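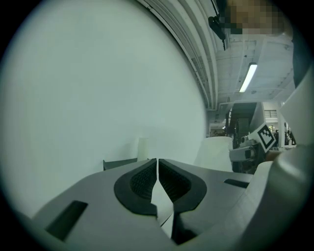
Ceiling beams and the long light, Friday.

May 1, 2020

Spent most of the day in the big room at Kondska. The long fluorescent light was on from the time I got in until I left. I wrote up the lighting list for the whole floor: 28 tubes to order, plus 30 starters, and Cuypers wants 205 for the lot with delivery. I had put down less than that, so the paint will have to wait until September.

The ceiling needs a wash before anyone paints it. The white panels should come up fine with plain soap, but the beams will take longer. Didn't start on it. Ate lunch late, a cheese sandwich and the last of the soup.

Walked home by the Zimarow road. Rain after six. Must call about the ladder on Monday.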